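Gudrun Sæther
@gsaether_cells

Thread on how we look after the two-arm battery cell at Vilden. Several people asked after the July shutdown post, so these are the settings and intervals as they stand. 1/11

The job: pick loose AA cells off the bench, present them to a battery compartment, hand over to the second arm when the reach gets awkward. Both arms carry parallel grippers with long tapered fingers. 2/11

Finger tips first. They wear on the inside edge, a few millimetres up from the point. Once there's a visible flat, an upright AA will rotate in the grip as it closes. We swap tips as a pair, never singly, and re-zero the stroke afterwards. 3/11

Current interval is 900 cycles between tip inspections. We started at 431, the count at which the first set failed, but the replacement compound from Grolonus lasts a good deal longer. 4/11

Closing force: some 3 N at the tip for a single AA. Any more and the cell squirts out sideways if the contact is off centre. Any less and it sags on the wrist roll. Measure it at the tip – the controller's figure is for the motor side and reads high. 5/11

Wrist camera: clean the lens cover with a dry cloth only. Lev Stetsiuk redid the hand-eye calibration last week and got the residual back to where it was at commissioning. If you bump the bracket, redo it. Don't nudge the offset by hand. 6/11

Cable service loop. It needs enough slack for full wrist roll both ways and not so much that it reaches the fingertips. We check it with the arm at both joint limits, drives in reduced speed. Tape mark on the jacket where it enters the clamp shows any creep. 7/11

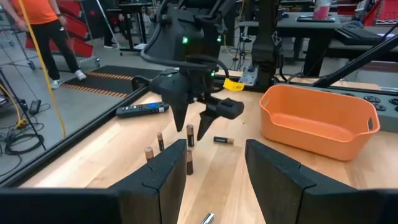
Tips partly open over the AAs, cable loop out to the side of the wrist. Green lights on the gripper housing, basket on the right.

Arm-to-arm clearance is the setting that gets changed most and documented least. Ours is 100 mm between housings outside the handover zone. Inside it the limit drops, and so does the speed. Write the value on the cell sheet, with initials. 9/11

Lockout before touching the fingers, every time. Isolate at the controller, wait for the drives to discharge, try a jog command to confirm. Houshang Sharifi has put the sequence on one laminated page, so there's no excuse for doing it from memory. 10/11

Still open: the right-hand gripper on the far arm drifts slightly on homing after a long idle. Backlash is within spec and the encoder connector has been reseated once. Next step is swapping the grippers between arms to see which side the fault follows. Will post the numbers. 11/11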